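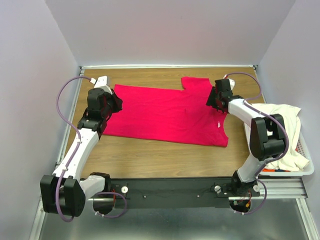
Folding a T-shirt is the chore I get asked about more than any other, usually by people standing next to a dryer, and I have come to think it's the best test you can give a pair of robot arms at home. I've set up this test a good many times now, and I'm happy to pass along how I do it. Start with one shirt, laid out flat and sideways on a bare table, the way the red one is, with the long bottom edge running across from left to right and a gripper over each side. A few small wrinkles are fine (real shirts have them!), and you can keep the rest of the wash in a basket off to the right where the arms won't drag a sleeve through it.

Next, pick your fold and write it down before you run anything. My friend Ruth Villca taught me the plain one: sides in, sleeves back, then bottom up to the collar. Walter Tamayo likes to fold in half lengthwise first, and we have argued about this over many cups of coffee, but either one works as long as you stick with it all afternoon.

Now run the fold and keep your hands in your lap. This is the hard part, I promise you. You will want to reach over and straighten a corner, and if you do, that run doesn't count. I give the arms 18 tries on the same shirt, and I shake it out and lay it down fresh each time, a little crooked, the way a tired person would on a Saturday night.

For scoring, I use one question. Would I put it in the drawer as it is? If yes, it passes. If I'd refold it, it fails, even when it came close and I was rooting for it.

Once cotton tees go well, move on to something slippery, then something with buttons, and last of all let the arms pull a shirt out of the basket for themselves. That last step is where I'd expect most of your trouble, so leave yourself the whole evening for it. Finding the collar in a heap of cloth is a different job from folding a shirt that somebody has already spread out nicely.

So can a machine do your laundry yet? Mine can do a piece of it, slowly, with me nearby. I still fold the fitted sheets myself, and badly.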